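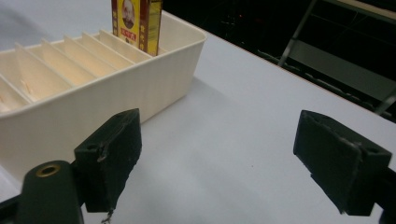 **Ticket:** Hand-held gripper, finger wear and replacement order
**Raised by:** Fabian Pichler
**Queue:** Equipment / purchasing
**Priority:** Normal
**Status:** Waiting on supplier

**Problem**

Fingers on the hand-held gripper are scuffed on the faces and worn at the edges. Operators report slip on thin-walled items when the grip is off centre. The tray task is the worst affected, as the item has to be lifted from a narrow slot without touching the next divider.

I need a decision on whether to buy finger sets only, or finger sets plus a second unit, before the March budget closes.

**Environment**

- Gripper: Irnora hand-held, original fingers
- Task: pick from slotted tray, place on open table
- Logged picks on this finger set: 1,016
- Supplier: Strebel (spares and complete units)
- Cost code: Momus, equipment line

**Log**

09:10. Checked finger mounting. Screws tight, no play at either side. Slip is not a mounting fault.

09:25. Cleaned both pads with isopropyl and let them dry. Ten test picks, slip on two of them. Same result as before cleaning.

09:50. Swapped operator. No change.

10:15. Reviewed the approach with the fingers open at the tray. Clearance to the near wall is fine. The trouble starts when the pads close on a narrow upright item and only the worn edge makes contact.

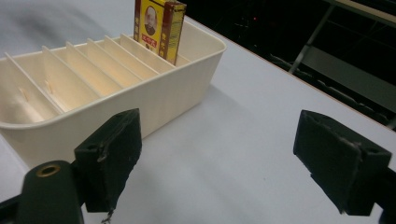

*Fingers open in front of the tray. Target is the upright yellow item in the far end slot.*

10:40. Asked Strebel for a quote. Finger set is $71, complete unit is $1,510, both ex GST. Freight is quoted separately and they have not sent it yet.

11:05. Checked approval limits. Anything under $500 can go on the team card. The complete unit needs a purchase request and a second quote. Weltalmont lists a comparable unit but does not say whether it takes the Irnora finger pattern. Have emailed to ask.

11:30. Inspected the left finger under the bench light for the spares request.

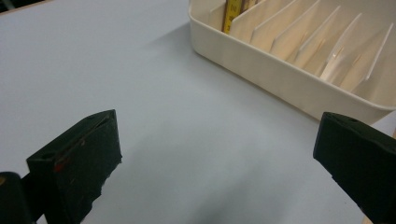

*Left finger: scuffing and lighter patches along the edges, small red mark on the face.*

11:45. The red mark is cosmetic as far as I can tell. Wiped it, no effect on grip. Leaving it out of the claim.

**Options**

| Option | Covers | Approval |
|---|---|---|
| A | Two finger sets | Team card |
| B | Two finger sets, one complete unit | Purchase request |
| C | Complete unit only | Purchase request |

C is listed for completeness. It leaves the current gripper on worn fingers, so I would not take it.

**Recommendation**

Order A now. Hold B until Weltalmont answers on finger fit. If their unit needs its own fingers, spares have to be stocked twice, and that should be costed before the request goes in.

For planning, allow a finger change every 500 picks on the tray task. Wear on the open table tasks is lower and can stay on visual inspection.

**Outstanding**

- [ ] Freight cost from Strebel
- [ ] Finger compatibility reply from Weltalmont
- [x] Spares request drafted
- [ ] Repeat the ten test picks with new fingers and record the result in this ticket

14:20. Strebel confirmed finger sets are in stock. Order placed for two. Ticket stays open until the repeat test is logged.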